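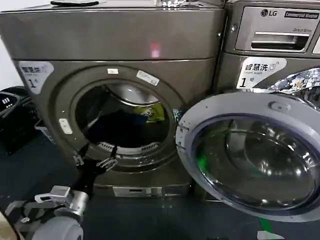 ## 1/

Laundry day at the self-service place on the ground floor of the Gedilwood building. 13/04/2019, early, before the families come in. I keep getting asked how I do my wash here, so I'm putting it all in one thread.

## 2/

Dark things go together. Navy pants, navy tops, the work fleece. I turn them inside out at home because there isn't much counter space and I don't like shaking socks out in front of people.

I buy Lurix powder in the big box and carry enough for one wash in an old jam jar. The liquid is fine too. I just had a bottle leak in my bag in March and haven't gone back.

## 3/

Read the label before you load. The washers say 智慧洗, smart wash. The dryer says 智慧烘 and has its own number 1. Wash and dry differ by one character, so if somebody tells you "use number 1," ask which number 1.
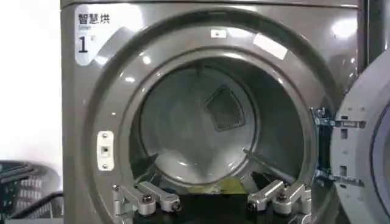 ## 4/

Drying. My darks get the low setting and I take the fleece out halfway. It dries fast and the pants don't. If you leave it in, it gets stiff.

Check the inside of the drum with your hand before anything goes in. I once dried a full load with a stranger's lip balm -- two shirts went to the rag pile.

## 5/

Paying. The card from the desk takes a minimum top-up of 400 and mine has 177 left on it. You can also put 500 on at once but you don't get anything extra for it, so I don't.
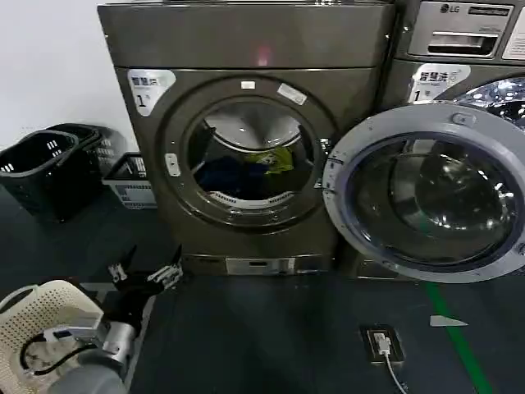 Bright colors in with darks is the thing people argue with me about. My rule is that a new bright piece gets washed alone twice, then it can join the navy. The yellow-green one lying on top of the dark clothes in washer 1 would be fine by me on those terms. A new red towel would not, and I have the gray pillowcases to show for it.

## 6/

Last thing, the door. When I'm done I leave it open a little so the gasket can air out. The Jitpraphai place across the street has a sign asking people to do this and their machines smell better for it.

Next thread will be about the Ergate drying rack, which I have had for 192 days and have opinions on -- mostly about the hinges.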